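Service charge reserve on a leasehold flat: does it transfer on sale?
Imogen Dawber
Selling a two-bed flat at Winder Court, lease 70 years. My share of the reserve fund is £897. Can I reclaim it from the buyer?

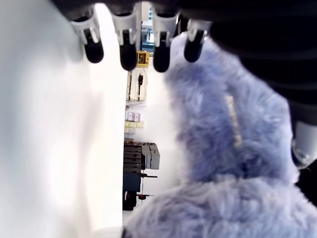

Page 1 of 1

Jacqueline Caron
Check the lease. Usually the fund stays with the building and the seller gets nothing back. Ask the managing agent for the sales pack before exchange; ours took 26 days.

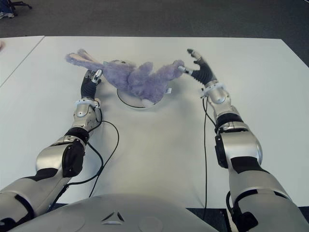 Reading time: 1 min

Dennis Fothergill
Mine was refunded, but that was years ago. Worth asking.

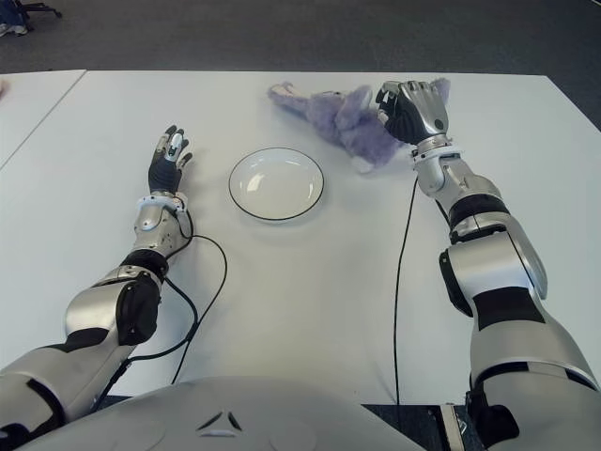 Ruth Crabtree: Dennis, was that the reserve or an overpaid service charge? The second is normally apportioned at completion, the first isn't.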